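Care of Washbasins
Laltis Residence Services, Housekeeping Notes

Residents are asked to clean the washbasin once a week with a soft cloth and a mild liquid cleaner. Scouring powder and steel wool must not be used, as they dull the glaze. 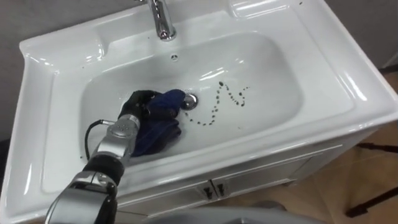
White ceramic basin with chrome faucet and stopper. Dark spots are visible in the bowl to the right of the drain.

Wipe the bowl from the rim down toward the drain, then rinse. The overflow hole may be cleaned with a cotton swab. Remove soap from the ledge before wiping it. Chrome parts should be dried by hand to prevent water marks.

Stains that remain after 2 cleanings should be reported to Noboru Ichikawa, extension 223.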